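3.2 Folding surfaces and the location of finished stacks

Of the 396 folding episodes logged across the 30 participating households, 185 took place on a bed. Tables, ironing boards, sofas and floors account for the remainder, with no single surface coming close to the bed in frequency. The preference held in homes where a table of adequate size stood in the same room. Interview responses collected in November point to two considerations: the bed is large enough to hold sorted and unsorted items at the same time, and it is usually within reach of the place where clothes are put away.

Following the scheme of Section 2.4, we divide the bed surface into three zones. The working zone is the area in which a garment is spread and folded. The holding zone receives items waiting to be folded, or items set aside without a decision. The finishing zone receives completed folds and may lie on the bed or on an adjacent surface such as a nightstand, bench or chair. Zones were assigned by two coders (Mahawong and Kettler) working independently, and disagreements were settled by discussion.

The working zone was in most cases near the middle of the bed, with the remaining items displaced toward the headboard or the sides. Figure 4 gives a typical arrangement from the Jitaru subset. A black garment folded to a rectangle occupies the working zone, on a plaid quilt with raised white loops and spirals. A lavender garment lies crumpled on a pink blanket toward the back left and was coded as holding. The pile of folded clothes beside the bed, at the right end of the headboard, was coded as finishing. 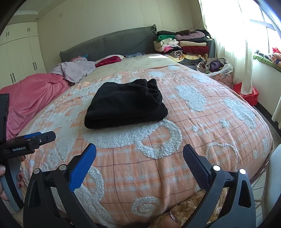 Figure 4. Folded garment in the working zone of a bed, with unfolded items toward the headboard and a stack of folded clothes beside the bed.

Two properties of the surface affected fold quality. The first is compliance. A mattress yields under the hand, so that a crease pressed into the upper layer is only partly transferred to the layers below. Soft, fleece-like fabrics are most affected: the top layer tends to stay puffy after the lower edge has been squared, as in Figure 4. Participants in the Flatholm subset often compensated by pressing the fold a second time with the forearm – a motion almost absent from table episodes.

The second property is surface relief. Quilts and bedspreads with a raised texture offer more resistance to sliding than flat sheets. This helps while a sleeve is being turned in, but the whole fold is then more likely to be lifted than slid to its next position. Lifting was associated with a loss of edge alignment, particularly in garments with gathered or elasticated edges, where the bunched side is thicker than the opposite one. We did not measure friction directly and treat this result as descriptive.

Printed grids and stripes on bed covers were expected to serve as alignment guides. The evidence is weak. Only 20 episodes contained a clear adjustment of the garment edge to a line in the cover, and most of these came from the same few participants. One of them described the lines as "something to look at, not something to follow."

Items in the holding zone were left unfolded at the end of the episode more often when they lay close to the head of the bed, among cushions and blankets, than when they lay at the foot. Distance from the standing position is a plausible factor, although visual grouping with the bedding cannot be excluded. Section 3.3 takes up this question using the Rollgate floor plans.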